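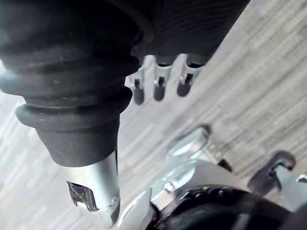
A **washstand** is a piece of household furniture made for washing the hands, face, and teeth, and in its older forms it held nothing grander than a bowl, a pitcher of water, and a place to hang a cloth. Before houses had pipes, it usually stood in the bedroom, and it is the friendly old ancestor of the bathroom vanity that most people lean over every morning without giving it a second thought.

## Early forms

The simplest washstands were three-legged frames with a ring at the top to hold a basin. They took up very little floor, and a household could carry one from room to room as needed. Later stands grew a shelf for the pitcher, then a drawer for combs and soap, and in wealthier homes a raised back to keep splashes off the wallpaper (which, as anyone who has bathed a child will understand, was a sensible thing to want).

In the river town of Flomberg, where furniture making was for a long time the main winter trade, workshops turned out a narrow corner stand known locally as a *cornitz*, after the Cornitz family who first sold it. An old shop ledger kept at the town museum lists 340 of them, most in plain painted pine. The corner shape was popular with boarding houses, where a room might hold a bed, a chair, and not much else.

## Cloths and skirts

Fabric was always part of the arrangement. A runner protected the top from water rings, a splash cloth hung on the wall behind, and a gathered skirt was often tacked around the legs to hide the slop pail underneath. White linen was the usual choice for show, but darker cloth was common in working households, where it could go longer between washings and forgave a good deal in the meantime. 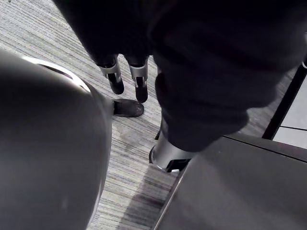
*Dark fabric with soft wrinkles and shallow folds.*

Trinity Villanueva, in her history of the washstand in the Olter valley, writes fondly of these skirts and gives a whole chapter to how they were hemmed. Many were cut down from worn curtains or old coats, and she describes one that had been a winter cloak, then a blanket, and finally a skirt for the stand in the back bedroom -- still in use when the house was sold.

## From stand to vanity

Once running water reached upper floors, the pitcher had no more work to do. Plumbers set basins directly into the tops of existing stands, and a good many handsome old pieces had a hole sawed through them for the purpose. Stone tops came into favor because they shrugged off water better than wood did, and marble in particular kept its standing as the material people hoped to have one day. 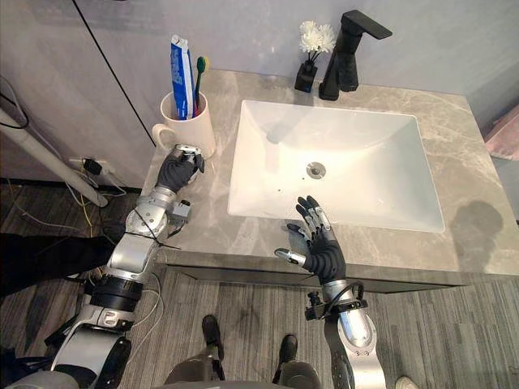

Cabinetmakers then closed in the legs to hide the pipes, and the space once covered by a skirt became a cupboard with doors. The Wogan catalog, which was mailed to rural customers every April, offered its first closed cabinet at a width of 30 inches, and that size was copied widely enough that replacement tops were still being cut to it many years later.

## Collecting

Old washstands are easy to find and pleasant to live with, and many now serve as nightstands, plant tables, or a spot by the door for the mail. Buyers generally look for the original towel bar, which was thin and broke easily. The museum in Flomberg shows about 10 stands at a time, including a child's model with its bowl and pitcher still matching.

## See also

- Basin
- Pitcher
- Splash cloth
- Towel rail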